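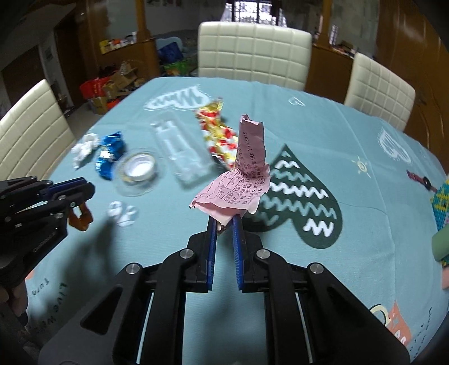 Dining table, Nasden House: receipt held in a gripper, wrappers on the tablecloth

Nasden House Residents' Association
Minutes of the House Meeting, December 2020

Present: Ludivine Perrin (Chair), Etornam Laryea (Minutes), and residents of Units 1, 2, 4, 5, 7 and 9
Apologies: Units 3 and 8

1. Opening and Previous Minutes

The Chair opened the meeting and noted that Unit 6 remains vacant. The minutes of the previous meeting were read and approved with one correction. Under Laundry Room, "Omton" should read "Roussel" as the name of the firm that serviced the dryer. The Omton invoice concerns the front gate and is dealt with under Item 5.

2. Matters Arising

Dryer. Roussel replaced the belt. Unit 7 reported that the dryer still stops before the end of the long program. Ms. Perrin will call the firm again and ask for a return visit under the same work order.

Storage shelf. The labels agreed at the last meeting have been put up. Items without a unit number will be moved to the lower shelf at the end of the month and held there for 18 days.

Quiet hours. No complaints received. Item closed.

3. Dining Room

3.1 Condition of the table. The meeting discussed the state in which the dining table is left after snacks and small gatherings. Candy wrappers, foil, used tissues and clear plastic trays from packaged food have been left lying on the tablecloth, and paper receipts have been left crumpled among them. Several residents stated that they had cleared other people's wrappers before sitting down to eat. Unit 4 pointed out that small pieces of clear plastic are hard to see against the printed cloth and are easily missed.

3.2 Receipts. Unit 2 asked that receipts not be thrown away without a look, as two purchases for the house could not be repaid last quarter for lack of paperwork. It was agreed that any receipt found on the table will be flattened and placed in the envelope on the notice board. Receipts not claimed by the next meeting will be discarded.

3.3 Tablecloth. The light-colored cloth with the hearts, suns and "Live well" lettering was given to the house by a former resident and is generally liked. Unit 9 proposed a plain wipe-clean cover in its place. After discussion the proposal was put to a vote and not carried – four against, two in favor. The present cloth will be kept and washed every second week, beginning with Unit 1.

3.4 Chairs. Residents are reminded that the cream quilted chairs should be wiped with a soft damp cloth only. Crumbs collect in the stitching of the backrests, and a dry brush is kept in the hall closet for this purpose. The Prillora cleaning spray is not to be used on the chairs.

3.5 Floor. Cups and other tableware are to be returned to the kitchen after use and not left on the tiles. Unit 5 raised the matter as a tripping hazard in the evening, particularly between the table and the window.

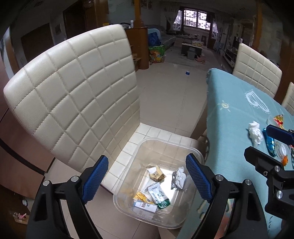

ITEM 4 – WASTE AND RECYCLING

4.1 Collection container. The clear plastic container is to be used for clearing the dining table. It may stand on the floor next to a chair while the table is being cleared. Wrappers, foil, tissues, packets and small boxes may all go into it together, and sorting will be done afterward in the kitchen. Unit 1 asked whether a second container could be kept at the far end of the table. The meeting preferred to try one first and to review the arrangement in March.

4.2 Food waste. Nothing with food left in it is to go into the container. Loose crumbs and scraps should be shaken out and the inside rinsed when it is emptied.

4.3 Emptying. The person who clears the table also empties the container on the same evening. Residents hosting guests are responsible for the whole table, including items left by their guests.

4.4 Bags. Mr. Laryea reported that the supply of small bags is low. A roll of 100 was approved at a cost of $18, to be charged to the house account.

5. Accounts

The Omton invoice for the front gate was approved for payment. The monthly house contribution remains at $18 per unit. Unit 8 has asked in writing to pay two months together, and this was accepted.

6. Other Business

Unit 7 requested that the sheer curtains in the dining room be taken down for washing. Agreed. Unit 7 will take them down and Unit 4 will help to rehang them. The metal grille at the window will be dusted on the same day.

Actions

L. Perrin – contact Roussel regarding the dryer; pay the Omton invoice
E. Laryea – purchase bags; place receipt envelope on the notice board
Unit 1 – first washing of the tablecloth
Units 4 and 7 – curtains and window grille

The Chair closed the meeting. Minutes taken by E. Laryea and circulated to all units.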